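# elville-floor-words

Word list for floors, flooring and floor repair, pulled out of old trade leaflets. Plain CSV, UTF-8.
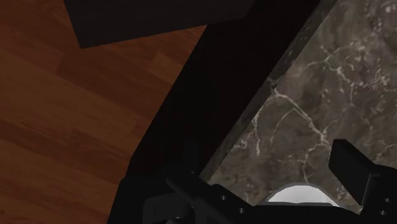
Started as a glossary for the Drekine spelling checker, which kept flagging half the joinery terms as mistakes. Now it's its own thing. Each row is one word or short phrase, a plain meaning, and where it was found. Most of the terms are for timber: seam, grain, streak, plank, and a whole family of words for boards laid on the diagonal, like the reddish-brown ones in the picture. Stone is thinner. Will get to it.

## What's in it

- `words.csv` - 1,634 rows, the main list
- `variants.csv` - 838 rows, odd spellings and regional forms
- `sources.csv` - 15 leaflets, short code for each
- `notes/` - scraps, not tidy, don't rely on it

## Columns

`term`, `meaning`, `source`, `region`, `checked`

`region` is blank where the leaflet didn't say. Blank means unknown, not "everywhere". `checked` is y or n. An n row has been typed in and thats all.

## Known problems

- Grultum leaflets were scanned badly. Long s read as f in places. Fixed the obvious ones.
- "Batten" has 2 entries with clashing meanings. Both stay, the trades disagree.
- Đào is a source code here, keep the accents. Excel eats them if you open the file by double clicking. Import it insted.
- Some meanings are copied nearly word for word and read stiffly.
- Carpet and lino terms left out on purpose. Separate list, maybe.

## Using it

Load `words.csv`, join to `variants.csv` on `term`. Match in lower case. Hyphens are a mess so strip them first:

```
term.lower().replace("-", " ")
```

Don't use it for pricing or building rules. Old words, old habits.

## Changes

- July: merged the second Grultum batch, dropped repeats
- before that: no log kept, sorry

## To do

- stone and slate terms
- sort out `region` for the Elville rows
- plurals

Corrections welcome, one term per issue please. Give the leaflet and page if you have it.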